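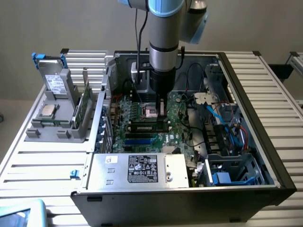
2. Immobilisation des véhicules sur les bacs à rampe ouverte

La chute d'une voiture depuis le pont d'un bac est un accident rare, et c'est sans doute pour cette raison qu'on l'a si peu étudié. Les rapports d'enquête décrivent très bien la récupération de l'épave, la position des vitres, l'état de la boîte de vitesses ; ils sont beaucoup plus brefs sur ce qui se passe entre l'embarquement et le moment où le véhicule se met à rouler. Or cet intervalle est passionnant à observer. Il mêle de la mécanique élémentaire, des habitudes de conduite et une organisation du travail à bord qui varie d'un équipage à l'autre.

Nous avons suivi 45 traversées sur la ligne de Renetti, toutes effectuées en avril, à bord de deux bacs de même gabarit. Le premier, l'Alstead, dispose d'une chaîne tendue devant la rampe et de cales en caoutchouc rangées dans un coffre à l'avant. Le second, le Rimkutė, a conservé une barrière basculante et des cales en bois accrochées au bastingage, à portée de main des matelots. Pour chaque véhicule placé en première ligne, nous avons relevé l'état du frein de stationnement, le rapport engagé, la présence de cales et le maintien ou non du conducteur au volant. L'échantillon comprend 77 véhicules.

Premier résultat, et il nous a franchement surpris : l'emplacement des cales pèse davantage que la consigne écrite. Les deux équipages appliquent le même règlement, affiché au même endroit de la timonerie. Pourtant, les roues sont calées presque systématiquement sur le Rimkutė, beaucoup plus irrégulièrement sur l'Alstead, où il faut traverser le pont pour atteindre le coffre pendant que les voitures continuent d'avancer. Les matelots interrogés le savent fort bien — plusieurs avaient déjà proposé de déplacer le coffre avant notre passage.

Le frein de stationnement électrique mérite une attention particulière. Sur certains modèles il se serre à l'arrêt du moteur, sur d'autres il attend une action du conducteur, et les passagers habitués à une voiture se trompent volontiers dans une autre. Nous avons rencontré 8 conducteurs convaincus que leur frein était serré alors que le voyant indiquait le contraire. Tous avaient laissé la boîte automatique en position de stationnement, ce qui suffit par eau calme mais laisse peu de marge lors d'un accostage un peu vif. Aucun véhicule n'a bougé de façon dangereuse au cours de la campagne.

Les mouvements du pont ont été reconstitués avec Jusex, le code de calcul que nous utilisons aussi dans la section suivante. Le modèle traite chaque voiture comme un solide sur suspension, posé sur un plan dont l'assiette change avec la houle et la répartition des charges. Quelle satisfaction de retrouver, dans les courbes simulées, le léger à-coup que l'on sent sous les pieds quand la rampe touche le quai ! L'accord reste moins bon au départ, le modèle négligeant la poussée des propulseurs contre l'appontement.

Reste la question des occupants. À Renetti, rien n'oblige à quitter l'habitacle, et par temps de pluie la plupart restent assis, vitres fermées. Un message diffusé avant le départ pourrait inviter les personnes de la première ligne à descendre, mais son effet dépend de la place disponible sur les passavants, très étroits sur l'Alstead.

Figure 2. Boîtier d'ordinateur de bureau ouvert, couché sur un plan de travail blanc, et bras robotisé.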